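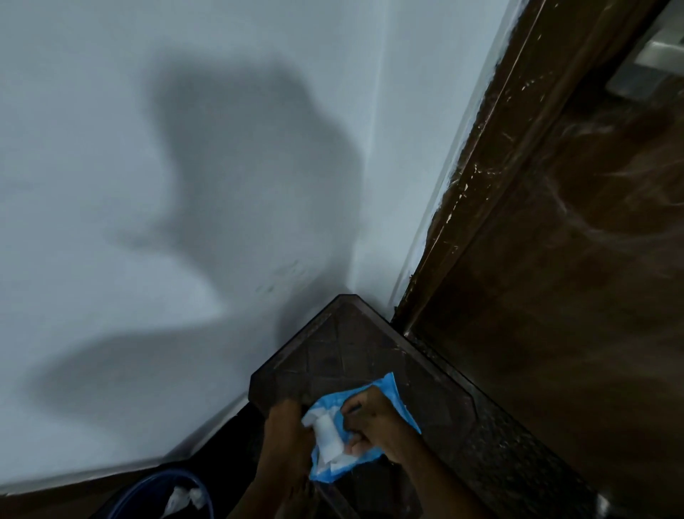 Corner by the door, with the brown stool.

Search this notebook Search

May, after lunch

Glue test for Uniyal, second batch. I weighed 482 g of powder and added 825 ml of water, as Bronwyn wrote in her note. The paste became smooth after 25 minutes of stirring, but it is still thinner than the first batch. Yogesh thinks the water should be less. I will ask Savita which sieve she has used. Tomorrow morning: repeat with the Platum powder, same water, and label the jars before filling.

Filed under: Workshop notes, Glues and pastes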